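Husus Kitchen Laboratory > Hirkdale > Project diary > June

Sunday. The dishwasher loading trials were resumed at 14:00 following a check of both arms. The task remained the transfer of the plate and the cup to the lower rack.
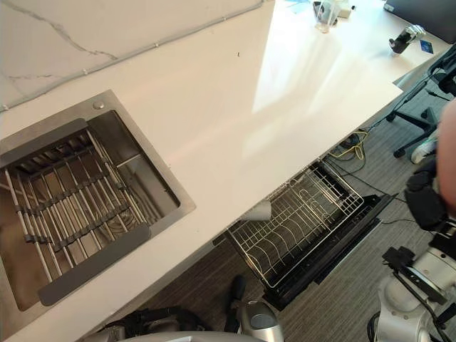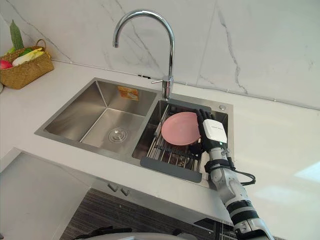
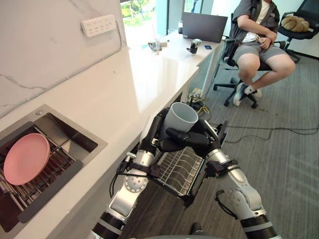

Dishwasher loading, Hirkdale kitchen. The second photograph shows the pink plate in the hand; the third, the white cup held above the rack.

At run 224 the right hand failed to release on command. The Unel controller reported the fingers as open while they remained closed, and the arm began its return with the grip still applied. The operator pressed the stop after 5 seconds.

No injury or breakage was recorded. The fault was repeated once at reduced speed – log 12 refers – and both arms were then isolated. Tang has been asked to supply a replacement finger sensor. Trials with the right hand are suspended until it has been fitted and tested.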